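Flesham Pro 300 Basketball Return Net

Sends made shots and most misses back to the shooter. Fits driveway and gym hoops with a standard rim.

Frame: powder-coated steel, 55 lb
Net: knotted nylon, black
Return distance: up to 700 cm
Setup: 2 people, no drilling
Rim height: regulation only

Hangs from the rim by hooks and straps, both included. Folds for storage. Take the net down in high wind.

Ships from our Oler warehouse. Pole pad sold separately.
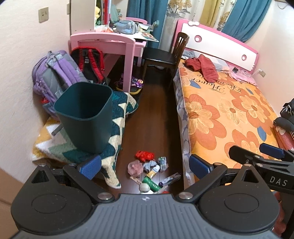 Glossy dark brown wood floor beside a bed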